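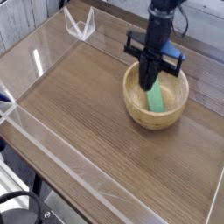
**Do I need to redo the hand-eye calibration every time I restart Pellport?**

Only if the camera or the arm's base has shifted. Pellport saves the last good calibration when you shut it down and loads it again on start-up, so most mornings you can go straight to section 9.2.

## 9.2 Setting up a pick from a bowl

Bowls are where I get the most emails, so I've given them their own section (updated December 14, 2022, for the new planner). Picking off a flat table is easy going by comparison. With a bowl you've got a rim to miss on the way down, a curved wall to miss once you're inside, and an object that's probably leaning at some silly angle.

You'll want the Olitz planner switched on before you start. It's under **Planning > Engine**, and if it's greyed out, your licence file hasn't loaded.

1. Open **Scene > Containers** and pick *Round, open top*. Drag the circle until it sits on the outside of the rim. I used to tell people to use the inside edge, and I was wrong, sorry!

2. Press **Fit walls**. Pellport takes a few depth readings and draws the bowl as a mesh. If the mesh has holes in it, press the button again before you touch any of the sliders.

3. Set **Rim clearance**. I leave mine at 9 mm for foam blocks, sponges and anything else with a bit of give. Go higher if your fingers are wide.

 > **Note:** Rim clearance is measured from the outside of the finger, pads included. If you've swapped the pads, update the gripper file first or the number means nothing.

4. Mark the object. Click once on the end that's easiest to reach and let the grasp finder do the rest. It'll offer you a handful of grasps, best one at the top, and I nearly always take the top one.

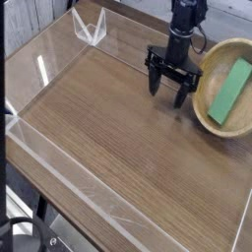 The score next to each grasp goes from 0 to 1 and mixes two things together: how well the fingers should close on the object, and how much room the arm has on the way in and out. You can see them separately by hovering over the number. A grasp with a lovely grip score and a rotten approach score is the one that'll clip your bowl, so don't be tempted.

5. Press **Preview** and watch the ghost arm go through the whole move. Look at the wrist as well as the fingers. Cables aren't in the collision model unless you've added them yourself (section 4 has the steps), and I've snagged mine more than once.

6. Set the speed to *Slow* and run the approach on its own with **Step to pre-grasp**. The arm should stop above the rim and wait for you.

 > **Caution:** Keep your hands outside the work area from here on. Pausing in the software is handy but it isn't an emergency stop. Keep the real one within reach.

7. Press **Step to grasp**. If you get error 202, the planner has found a wall contact and refused the last part of the move. Go back to step 4 and choose the next grasp down. If all of them give 202, drop the rim clearance by 2 mm and run **Fit walls** again.
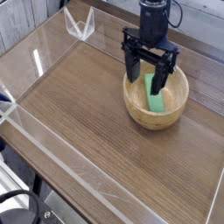
8. Once the fingers are where you want them, press **Close**, then **Lift**. Leave *Straight up* ticked for the lift, at least to begin with.

9. Happy with it? Save the whole thing as a recipe. Put the bowl in the name, because the wall mesh gets saved too and you'll want to know which one it belongs to.

### If the grasp keeps landing off to one side

Check the mesh against the live view before you start fiddling with offsets. Pale bowls under bright lights can confuse the depth readings, and clear plastic nearby is worse. Turn on **Mask clear panels** in the camera tab and refit.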